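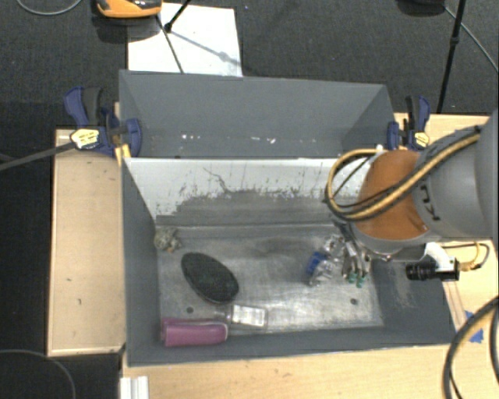 *The picking bench at Nodley, arm over the front compartment, small mixed items in the bin.*

**Progress report to the Desmet Fund, second period**
Tallex returns room, Nodley
2022-03-14

Hello again! You asked for this one to be shorter than the last and I've tried, but there's a lot to tell, so get yourself a coffee.

The quick version is that the arm is picking, the people are still here, and the two are getting along better than I expected last August. We're behind on one milestone (the label reading) and a little ahead on another (the shift rotation). Money is fine. I'll get to all of that.

## Where we are with the bench

When I last wrote, the bench was in pieces and I was moaning about table height. It's now one solid setup. The gray bin is held with a clamp at each side and the arm comes in from the right as you stand in front of it. The bin stays put, which it did not do in the fall, when it crept toward the edge a tiny bit with every hard pick and someone had to shove it back all afternoon.

We decided to do the development work with the kind of stuff that makes our sorters groan. Small things, odd shapes, something shiny. Clear packaging is still the worst of it. A see-through package against a scuffed gray floor is hard enough for a person to spot when they're tired, and the software finds it about as much fun as they do. Something dark and solid with a clear outline, like the black oval thing in the photo, is much easier to deal with. Something round lying on its side is in between, because it can roll away when the fingers touch it.

The current test set is 107 items pulled from real returns. We started with 50, all of them too polite, and the early numbers looked wonderful until we added the crinkly ones. I'd rather tell you that now than have you wonder why the chart dips in the middle.

The bin itself is showing wear. The divider has lost a lot of its pale surface and there are scrapes on the floor of the front part. It doesn't bother the picking, but the camera people at Zemitz would like a cleaner background for training, so a replacement bin is on the shopping list (small money, inside the parts budget).

## What it's changed for the crew

This is the part you said you care about most, and it's the part I care about too, so I'll take my time.

There are 28 of us in the returns room across both shifts. No jobs have gone and no hours have been cut, and the written promise we made in the application still hangs by the time clock where everybody can see it. A couple of people have photographed it, just in case. Fair enough!

The biggest change is the first hour of the shift. It used to be straight into loose small goods, bent over a deep tote, sorting by hand. That was the job people swapped shifts to get out of. We've now cut each person's time on loose smalls from a full day a week to a half day, and that's with the arm only running on the easier categories. Wrists and shoulders come up far less at the morning huddle. I can't give you a proper medical number for that and I'm not going to make one up, but I hear what people grumble about and it has shifted to the parking lot.

What we've added is bench duty. Whoever has it looks after the arm for a couple of hours: loads the bin, clears what the arm couldn't get, writes down what went wrong and hits stop if something looks off. I assumed our younger folks would grab it. Instead the keenest are the ones with the most years on the floor, and they're good at it, probably from having handled every kind of package there is. They'll look at an item and say "it'll never hold that by the end," and they're usually right. Zemitz has started asking for their notes directly, which made for a very pleased lunch table.

It hasn't all been rosy. A few complaints that came up more than once:

- Bench duty is lonely. You're standing off to the side while the rest of the room chats. We've turned the bench so you can at least see people, and I'm looking at pairing folks up.
- The stops. Early on the arm halted so often that resetting it was more work than picking the item. Much better since the January update, still annoying on a bad day.
- Cables. There are a lot of them around the arm and some trail over the floor. I want proper covers down before we let anyone new work on that side. Ordered, not yet arrived.
- Pay. People asked, quite reasonably, whether bench duty is a more skilled job and should be paid like one. I think so. I've put it to our management in writing and I'll let you know the answer in the next report, whichever way it goes.

## Training

We've put 116 hours into training so far, all paid and all on shift. The Zemitz sessions were too technical to begin with (lovely people, far too many slides), so we threw out the classroom half and did it standing at the bench with real returns. That went down a treat. Everyone who wants bench duty has now had the basic session, and the second-level one, where you learn to change the finger tips and redo the camera setup, opens next month.

Two people have said they don't want anything to do with the arm. That's allowed, and it stays allowed. They're on large goods and seem perfectly happy there.

## Behind schedule

Label reading. We said the bench would read small printed labels by now and it doesn't, at least not well enough that I'd trust it. Glare on plastic is a good chunk of the trouble and so is tiny print. For the moment a person scans everything after the pick, same as always. I'd like to move this milestone out by one period, no extra money, and use the time to try different lighting. Could you confirm that's okay by email? Our finance office likes a piece of paper.

## Coming up

Next we'll bring the clear packages into the regular daily run, with a person alongside. We also want to start filling both halves of the bin, so the arm can move to the back while someone reloads the front. The crew came up with that one and I'm a bit embarrassed I didn't.

You mentioned wanting to visit. Please do! Come in the morning if you can, wear flat shoes, and plan to stay through lunch so you can hear from the crew without me hovering. The spending sheet and the anonymous survey answers are attached separately. I left the survey comments unedited, including the ones about me.

Project lead, Tallex returns room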